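# Where do all the socks go? My project on laundry in shared houses

I picked this topic because I live with five other people in a house on Ayala Road and I was fed up with losing socks. My tutor, Kobina Agbeko, said it was fine as long as I did some proper asking about (and didn't just moan for ten pages!), so in August I wrote a short survey and pushed it through doors all over Stestness.

I got 21 households back, which I was really pleased with. Each one kept a laundry diary for a month, writing down every sock that went into the wash and every one that came out. That came to 1515 socks going in, and I typed every last one into a spreadsheet, mostly at midnight with toast.

The first thing I noticed was that the big houses weren't the worst. I'd been sure they would be! The worst were places where people shared a drying rack but washed separately, so odd socks got left hanging until someone else scooped them up with their own stuff. Kobina Ayaaba from my seminar group thought it might be down to plain colours, and I think he's got a point, as grey and black came up in nearly all the "still missing" columns.
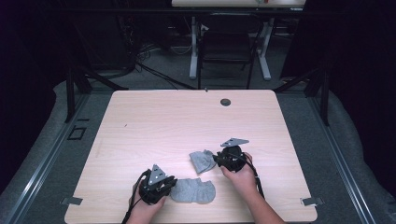 Sorting was the other big one. Houses that paired socks straight off the rack lost far fewer than houses with a "sock bag", and two of the bags hadn't been emptied since the tenants moved in. I'd like to have asked about tumble dryers too, but only three houses had one, so I left that chapter out.

If I did it again I'd make the diary shorter. People got bored by week three and the handwriting went downhill fast. I'd also ask about pets, after one household wrote "dog" next to four entries and nothing else.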